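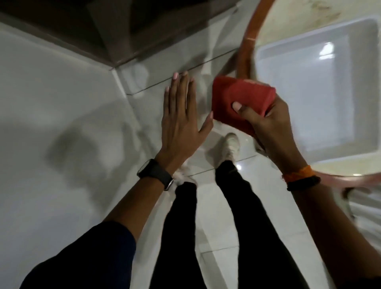 **Why does dust keep coming back?**

Dust comes back because tiny bits are always breaking off the things around us and floating through the air. After a while they land on floors, shelves, and windowsills. Cleaning takes away the dust that has landed. It can't stop new dust from being made.

## What is dust made of?

Dust is a mix. The mix in one home is different from the mix in the home next door. In most houses you would find some of these:

- threads from clothes, blankets, and carpets
- dead skin from people
- fur and skin flakes from pets
- dry soil that came in on shoes
- pollen from plants
- crumbs and bits of paper
- salt, if you live near the ocean
- soot from candles, stoves, and traffic

Your skin is made of very small cells. The ones on the outside are dead, and they fall off all day long. New cells are growing underneath, so you never run out.

## How small is it?

Scientists measure dust in micrometers. There are 1,000 micrometers in a millimeter, and a millimeter is about as thick as a dime. A human hair is roughly 75 micrometers wide. Plenty of dust is much smaller than that.

Bigger bits, like sand, drop to the floor in seconds. The smallest bits can stay in the air for hours. Even a weak air current is enough to carry them. Walking across a room, closing a door, or shaking out a blanket can lift them up again.

## Why can I see dust in sunlight?

The dust is in the air on cloudy days too. When a narrow beam of sun comes through a window, each speck scatters some of the light toward your eyes. If the part of the room behind the beam is darker, the specks stand out. Move your head and you may lose sight of them.

## Why does dust collect in corners?

Air moves more slowly in corners and along the edges of a room. Slow air can't carry as much, so the dust settles. Threads and hairs get tangled together there and catch more dust. That is how a dust bunny gets started.

Some dust also sticks because of static electricity. This is the same thing that makes a balloon cling to your sweater after you rub it. Television screens and plastic toys often pick up dust this way.

## Why does a damp cloth work better than a dry one?

A dry cloth can push dust back into the air. Water makes the specks stick to the cloth and to each other. The cloth should be damp, with no drips. Rinse it when it looks gray.

## Try it: a dust trap

You will need 2 index cards, clear tape, and a marker.

1. Write the name of a room on each card. Choose a busy room and a quiet one.
2. Ask an adult to help you cut a hole in the middle of each card, the size of a quarter.
3. Cover the hole with tape so that the sticky side faces up.
4. Leave each card on a shelf for a week.
5. Hold the cards up to a window and look at the tape with a magnifying glass.

Which card has more specks? Can you find any threads? What color are they? Draw what you see. In October, when many homes turn the heat back on, set up two new cards and compare them with your drawings.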